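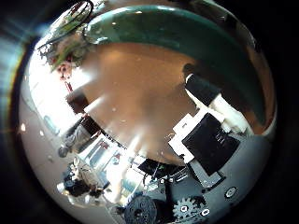

Masking the hand out of its own eye

Filed under: Robots, Software, Workbench notes
5 min read

I have been waiting months to write this one! The wrist camera on the Prallura hand now feeds the planner directly, and the arm has stopped being frightened of its own fingers. If you've been following along since January you'll know how much of my life has gone into that second part.

Quick catch-up for anyone new. The camera sits right down by the palm and has a very wide lens, so you get a round picture with black all the way round it. The table fills the middle, the room bends away up the left, and the right side is mostly hand. There are gears along the bottom too, because of course there are. I love this view. It's a silly amount of information from one small sensor, and a straight table comes out looking as if somebody had stretched it over a football.

The trouble is that my tracking program, Cistoton, was written for an ordinary camera with an ordinary lens. It assumes straight lines stay straight and that anything large and close is something you might bump into. So the first time I plugged the wrist view in, it found the palm plate, decided it was a wall a few centimetres away, and told Grecu (the planner) that there was no safe way to move at all. Which was quite right, from where it was standing. The arm sat there for a whole evening, perfectly safe.

Step one: the lens

My first attempt was to flatten the whole picture and carry on as before. Please don't do this with a lens this wide. Anything near the rim gets smeared into enormous streaks, and you end up throwing away the outer part, when the outer part is why you bought the lens in the first place.

What works much better is leaving the picture round and doing the sums on rays. Each point in the circle becomes a direction in space, and everything after that happens in directions. Cistoton still wants flat patches for its feature matching, so I cut small ones out as needed, each facing the bit of table it cares about. It runs faster than flattening everything and the patches look lovely and normal.

For calibration I took 235 shots of a printed dot board, moving it right out towards the edge. My earlier sets had the board nicely in the middle nearly every time, and the fit was beautiful there and rubbish everywhere else. I now trust directions out to 85 degrees from the centre line and ignore anything past that. I might squeeze a bit more out one day, but the flare you get near the rim when there's a bright background makes me not very keen.

Step two: the mask

This is the part I'm proudest of.

A painted mask was my first go — open the picture, colour in the hand, save it, done. That's fine for the palm plate and the bracket, which never move relative to the camera. It's useless for fingers. If you paint over everywhere a finger could possibly be, you lose a big slice of table, and if you only paint where it is now, it's wrong the moment the hand closes.

So there are two masks. The fixed one is still painted by hand and I redo it if I take the camera off. The moving one gets drawn fresh for every picture: I take the joint readings, work out where each finger segment ought to be, push the outline through the same lens model and fill it in with a small margin. All it needs is a rough shape for each segment. I started out with the full drawings, every screw hole included, and it was painfully slow. Capsules and boxes do the job.

The margin was fiddly. Too thin and a sliver of finger pokes out at the edge, and Grecu treats that sliver as a floating stick that must be avoided at all costs. Too fat and small objects vanish just as you're about to grasp them. In the end I made the margin grow with finger speed, so it's tight when the hand is still and looser when it's moving. That covers the small delay between the joint readings and the picture, too.

Safta Barbu, over at the Dikholm robotics evening, asked why I didn't just train a network to find the hand. Fair question, and I might yet! But the robot already knows where its fingers are. It seems a shame to make it guess. She did talk me into using the leftover difference between the drawn mask and the real edge as a health check, and I'm so glad she did. When a finger isn't where the joints say it is, the edges don't line up, and the program logs a warning. It has already caught a slipped belt.

Step three: telling the planner less

Grecu used to get every point Cistoton found. The planner doesn't need to know about the shelving on the far side of the room, and it certainly doesn't need it fifteen times a second. Now each point comes with a ray and a confidence, anything masked is marked as "unknown" and anything beyond arm's reach is dropped before it gets sent.

That "unknown" label matters a lot. At first I marked masked areas as empty, and the planner happily routed the arm through the space behind its own fingers, where it hadn't looked. With "unknown" it remembers what it saw there last and trusts it a little less each second. If it gets too doubtful it tips the wrist for another look. Watching it do that on its own for the first time was a proper jump-out-of-the-chair moment.

Numbers, for those who like them. I replayed 408 saved pictures through the new version, and in 392 of them no part of the hand was reported as an obstacle. The leftovers are nearly all shiny highlights, bright little spots right on the mask edge that get matched as if they were real features. I've got a filter half written that throws out anything which moves with the wrist instead of with the table.

After that I want to sort out timing. The joint readings and the pictures still come from two different clocks, and I'm matching them up with a fixed offset that I found by waving the arm about and squinting at a graph. It's good enough for slow moves. I'd like to estimate it properly while the arm is running, and I have a page of scribbles that may or may not be the answer.

The mask code needs a tidy before I share it, mainly because half the variables are named after biscuits. If you've got a wide lens on a moving wrist and you've solved the highlights problem some other way, please leave a comment, I'd love to hear how you did it.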